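About Żak Household School

Żak Household School teaches the daily work of keeping a kitchen and a dining room in order.
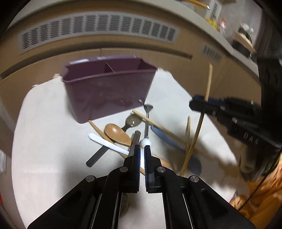
The school was founded in Gosham by Mieczysław Adamczyk, who had managed the dining service of a residential college and found that new staff arrived able to cook but unable to put a kitchen away. His first course was given in a rented hall and covered a single subject, the sorting and storage of utensils. That course is still taught, and every student takes it before any other.

Our Premises

The school occupies two floors of the former Skutudau warehouse on the east side of Gosham. Teaching kitchens are on the ground floor. The upper floor holds the table-setting room, the linen store and the school office. A second site at Plerkside opened to serve students in the southern part of the county, and it offers the same introductory courses on the same terms.

What We Teach

Instruction begins at the table. Students are given a mixed pile of utensils and a divided container, and are asked to decide what belongs together before they put anything away. Wooden spoons, chopsticks, plastic-handled tools and serving pieces come in different lengths and are used at different moments in a meal. A student may sort by material, by length or by frequency of use. Instructors accept any of these methods, provided that it is applied consistently and that a second person can follow it without being told.

The container itself receives some attention. A plain rectangular container with one divider is preferred to a drawer insert for first lessons, as it can be carried to the table and back and is easily emptied and wiped. Long handles stand upright in it. Students learn to place heavier tools so that the container does not tip, and to keep spoon bowls clear of one another.

Later courses address the care of wooden utensils, the washing and folding of table linen, the arrangement of shelves and pantries, and the clearing of a table after a large meal. White tablecloths are used in the teaching rooms, where crumbs and stains are quickly noticed. Students are responsible for the cloths they work on and return them to the linen store at the end of each session.

Enrollment and Terms

The school year consists of 3 terms, the first of which begins in August. Classes are kept small, and each is led by one instructor. Since its founding the school has awarded 3,287 certificates. Holders are employed in hotels, schools, hospitals and private homes, and many have enrolled for their own benefit with no thought of employment.

No previous training is required. Applicants must be at least sixteen years of age, and those under eighteen require the written consent of a parent or guardian. Aprons and utensils are supplied. Students are asked to wear closed shoes and to tie back long hair in the kitchens.

The Utensil Library

The school maintains a lending collection of 3,000 kitchen and table utensils, available to enrolled students and to community groups in Gosham and Plerkside. Items are lent in sets and are to be returned clean and dry. Requests should be made in writing to the school office, stating the purpose of the loan and the number of persons to be served.

Visitors

Prospective students and their families may visit either site during term by arrangement with the office. Visits begin at 10 a.m. and include one of the morning classes.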